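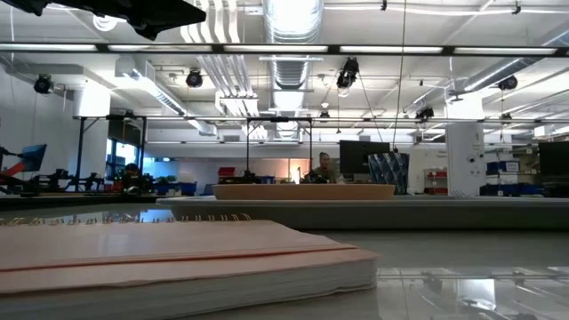
Campbell's shared work hall on Grundetti Street will stay open until 9 p.m. through June, after a spring trial of longer hours drew more people than the operators had planned for.

Siltari, which runs the hall, said 541 people signed in during the evening hours of the trial. The earlier closing time of 6 p.m. had left out many residents with day jobs, manager Nélida Paredes said.

"People come in after dinner with a notebook and stay until we turn the lights off," Paredes said. "A lot of them are studying. Some are doing their bills."

A day pass remains $21. Desks can be booked by the hour or taken as they come, and members may leave notebooks and papers in a locker overnight. Anything left on the tables at closing goes to the front counter, where it is held for 35 days.

Oleksandra Harasym, who is studying for a bookkeeping certificate, said she had been using the library until it cut its weeknight hours. She writes her notes by hand and types them up later.

"I needed a big table and an outlet," she said. "The chairs could be better."

Paredes said new chairs are on order from Trunditz, a furniture maker in the next county, and should arrive before the end of the month. The ceiling ducts will be cleaned on a Saturday morning, and the hall will open at noon that day.

Bookings for the evening hours can be made at the front counter or by phone.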